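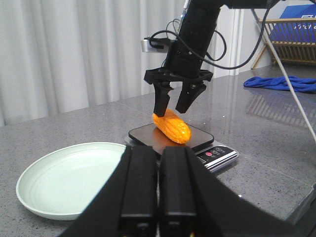 Slide 1: toy corn on the scale

Evening, everybody. I'm talking about portion sizes at the Durndale lunch club – 163 plates a week, and I wash most of them. (Pause, wave at Hiwot.)

We started in November with big helpings and a lot of scraping into the bin.
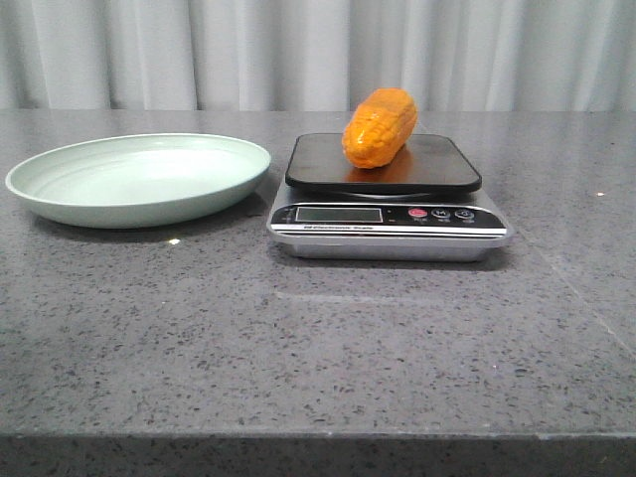

Seconds were the thing that changed it for us. Serve less, then let people come back up! I used to heap it on, and now I start with one cob of corn next to the plate, like the orange one there, and wait to be asked. Scraps went from three buckets down to two.

Mention the Viston kitchen here, they do soup first.
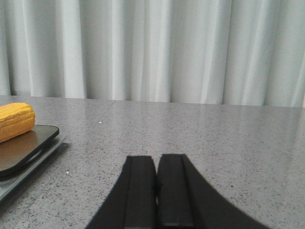

Hiwot Tekleab told me the older folks won't ask for seconds, they're too polite, so you have to walk the pan around to them. We do that now. Next slide, bread.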